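Wrist camera or overhead camera for a beginner arm?

benchmouse
Posts: 41

Evening all. I've finally got the little Nerkska arm bolted down and moving, and now I'm stuck on cameras. I've got money for one decent one and I keep changing my mind. Either it goes on the wrist just behind the gripper, or it goes up on a post looking down at the bench. Jobs are simple stuff: picking up pegs, dropping them in a tray, later on maybe folding a cloth if I'm feeling brave.

Has anyone here run both for long enough to have an opinion? I've read the Zustden notes twice and they seem to assume you own every camera going.

tallowgate
Posts: 388

Wrist, every time. I ran overhead for 5 months before I swapped and I'd never go back. With the overhead one the gripper blocks the view at exactly the moment you want to see what the fingers are doing. You're closing on a peg and all the camera has is the back of the hand.

With the wrist one you get the fingers and the peg all the way in. Mine's the cheap Lins with the wide lens and it's been fine.

oddsprocket
Posts: 112

Don't agree with that at all, sorry! Wrist views are lovely for the last couple of inches and a pain for everything else. The picture swings about, it tips over when the wrist rolls, and half the time you're looking across the room at things that have nothing to do with the job. My controller kept latching on to bright bits in the background.

I pulled one still out of a wrist recording from our workshop at Honcombe so you can see what I mean. Look at how little of it is any use for picking something up.
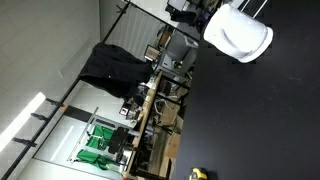 Wrist view, arm rolled over. Floor on the right, light fitting far left.

The whole room's on its side, and you've got the metal rack running right across it with clamps on the pole, and a white chair up in the corner. If you're feeding that to anything that learns from pictures, it has to work out for itself that the rack doesn't matter. There's a lit monitor in there as well, and a screen is just the sort of thing that changes from one recording to the next.

tallowgate
Posts: 388

Well yes, but you've rolled the wrist right over. Of course it looks like that. I lock the roll on mine unless the job needs it and the view stays sensible.

Also I'd tidy up a bit, no offence. Hang a plain sheet behind the bench and most of that goes away. That green stuff on the shelving would do nicely if you've got a spare length of it.

oddsprocket
Posts: 112

None taken, it's a shared space and it always looks like that. There's a tape measure on the floor in that still and I bet I'd been hunting for it upstairs.

But if I have to lock a joint and put up curtains to make the camera work, I'd say that's a mark against the camera. The overhead one doesn't care what the wrist is up to.

pipkin_r
Posts: 67

I've had both on at once since January and I'd say you're each right about a different half of the job. Overhead gets me to the peg, wrist gets me onto it. If I turn the overhead off, the arm wanders. If I turn the wrist off it fumbles the grab, mostly on the thin pegs.

If I could only keep one... probably the wrist, but only just, and only for pegs. For cloth I'd want the overhead. When you're right up against a cloth you can't tell a corner from a crease.

One thing neither of you has brought up is the cable! On the wrist it has to go through every bend of the arm. I've killed 2 of them. Leave a fat loop at the elbow and don't cable tie it tight like I did.

benchmouse
Posts: 41

This is really helpful, thank you. Hadn't thought about the cable at all. Does the weight matter on the wrist? The Nerkska is rated for up to 6 hundred grams and the gripper eats a fair bit of that before I've picked anything up.

tallowgate
Posts: 388

For pegs, no. The Lins is light, and the bracket weighs more than the camera does. Print the bracket in something stiff, mine was bendy to begin with and the view wobbled each time the arm stopped.

oddsprocket
Posts: 112

And measure the tilt once it's on. A few degrees off and the fingers end up right at the bottom of the picture, or you lose them altogether. You can't see any fingers in that still of mine, which tells you how well I did it the first time. I've since re-angled it and I still prefer the overhead, so there.

pipkin_r
Posts: 67

Ha, that might explain quite a lot of your opinion of wrist cameras!

benchmouse
Posts: 41

Right, I think I'll go wrist first with the roll locked, and borrow an old webcam for the post so I can at least compare. Will try the same 5 pegs with each and write down how many end up in the tray. Any preference on lens? Tallowgate, is the wide one very bendy at the edges?

tallowgate
Posts: 388

A bit, yes. Calibrate it once and leave it alone. I'll dig out my settings tonight and send them over.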